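Stitching Practice at Pindwood, March Gallery

If you're squeamish, this may be your cue to go look at the bakery gallery. If you're like me and could stare at a well-placed knot all afternoon (my family has learned not to ask at dinner), scroll on.

I've kept these big so you can follow the thread. Black on pale tissue is such a gift for the eyes, especially when you're trying to work out where a loop is headed.
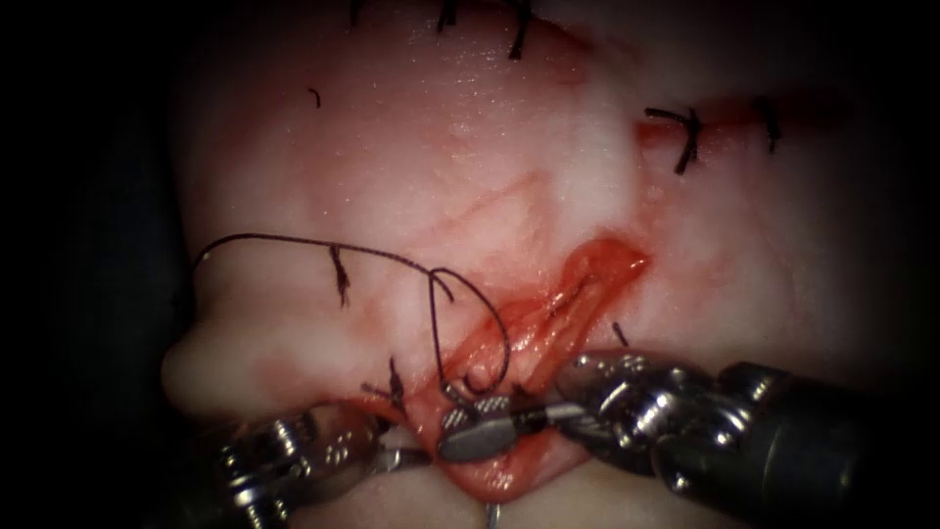
Tied knots, an open stretch, and one long strand arching across the upper left.
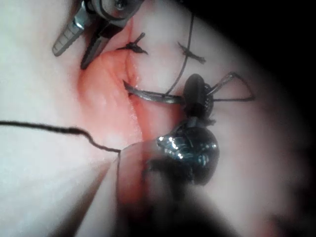 Closer in, with two knots by the top of the wound and a band of thread pulled straight across it.
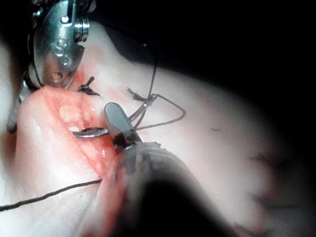
My favorite, for that curved needle lying almost level over the opening.

Photos: Jirayu Chuensuk / Pindwood

I keep going back to the tails. Everyone looks at the knot first, but I like seeing how long the ends were left and which way they point. In the first picture the three along the top edge stick up like little whiskers, and the one on the right is the longest.

The second one is the picture I'd show a beginner. You get the knots and the working thread all together, and you can see how much is going on in a tiny bit of space. I have a print of it over my desk now, next to the Jultska calendar.

There are around 135 more in the folder, mostly near-repeats, so give me a while to pick through them. If you'd like a larger copy of any of these for a class or a wall, leave a note on the contact page and tell me which one!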